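Stop Buying Grippers by Payload

Every gripper data sheet I have been sent opens with the same two figures, payload and stroke. Both are easy to measure and both matter if the job is moving boxes. For soft goods they tell a buyer close to nothing, and I think the people who select end effectors for garment work should stop putting them in the first column of the spreadsheet.

I spent most of August comparing two parallel-jaw grippers on a bimanual cell. One was the Foltus, which ships with molded fingers and a fixed pad. The other was the Brellow, which costs less and lets you change pads with two screws. The controller was a Talo in both cases. Neither gripper was ever near its rated load. A pair of denim shorts with a belt through the loops weighs less than most of the calibration blocks in our drawer, and either gripper would lift several at once if it could be persuaded to hold them.

Holding them is the problem. Denim comes in at the jaw as one layer, two layers, a felled seam, a belt loop, a buckle or some stack of these, and the thickness changes over a few millimeters of travel. A jaw closing to a fixed position will crush the seam or miss the single layer. A jaw closing to a fixed force does better, provided the force reading means something at the low end, and on cheap grippers it often does not. The Foltus reports a motor current and calls it force. Below the friction of its own gear train the number is noise.

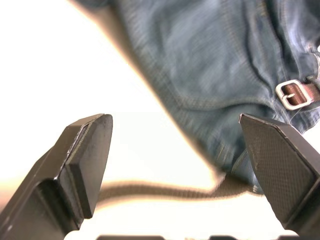
Pads come next, and here the trade has been lazy. The usual advice is to put a rough pad on both fingers and go home. A rough pad grips well in shear, but it also lets go badly. Woven straps and frayed edges catch in the texture when the jaw opens, and the arm then drags the garment a short distance on the retreat. On a folding task that drag undoes the placement you just paid for. Smooth pads release cleanly and slip under any real pull. My preference, after trying the combinations, is to mix them: texture on one side, smooth on the other. The cloth is held by the rough face and has somewhere to slide when it is let go. I would not call this a law. It worked better on heavy cotton than on anything knitted.

We logged 2,037 grasp attempts across both grippers. I will not rank them by success rate, as the two sets were not matched closely enough to support it. The early Brellow runs used a garment order that put the hard items last, and by the time we noticed, the Foltus had already been run with a shuffled list. What I will report is the kind of failure. With the Foltus, most bad grasps were shallow, with the tips closing on the top ply only. With the Brellow, most were slips during the lift, and most of those stopped when the pads were changed. A shallow grasp is a geometry fault, and you cannot fix it with a screwdriver unless the maker lets you replace the finger.

Fingertip shape deserves a number on the data sheet and never gets one. A thick, squared tip has trouble getting under cloth that is lying flat. A thin one gets under and then flexes when it meets a seam. I would like to see tip thickness, tip stiffness and the smallest repeatable closing force printed where payload is now. A maker could measure all of them in an afternoon.

The wrist camera belongs in the same discussion. It is usually bought separately, by a different person, from a different budget. Yet the fingers decide how much of the view is left over for the work, and fast approaches smear what remains. We cut the approach speed by 36 percent and got more usable views of the cloth edge than we had from a week of adjusting exposure. Had the camera been chosen with the gripper, we might have started with a wider lens and kept the speed.

Belts are the best test article I know for all of this. Leather is stiff, denim is not, and the buckle is rigid. One arm can hold the waistband while the other manages the strap, and any disagreement between the two controllers appears as tension in the garment. The Talo handles this acceptably if both arms share a clock. It handles it poorly over the network bridge, where we saw delays of up to 16 milliseconds – enough for one arm to be pulling while the other still thinks it is holding position. 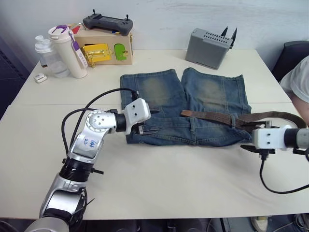 Tejada read a draft of this and disagreed with most of it. The objection was that payload is printed first because it is the one figure two makers will measure the same way, and that a "smallest repeatable closing force" would be tested on a rubber block by one firm and a steel gauge by the next. Tejada would sooner have a bad number that compares than a good one that does not, and added that mixed pads only move the release problem to whichever side of the garment happens to face the rough finger.

The second point is fair. On a garment with a napped face and a plain back, the orientation of the wrist starts to matter, and our planner does not take it into account. I have no data on how much that costs.

The first point I reject. Payload compares well between makers and predicts nothing about cloth, so the comparison is of no use to the person making the purchase. A test method can be written down. It would need a stated material, a stated ply count and a stated speed, and a sheet of ordinary denim would do for the material. Until someone writes it, ask the vendor for a loan unit and bring your own shorts. Run the lowest force setting first, and log the releases as well as the grasps.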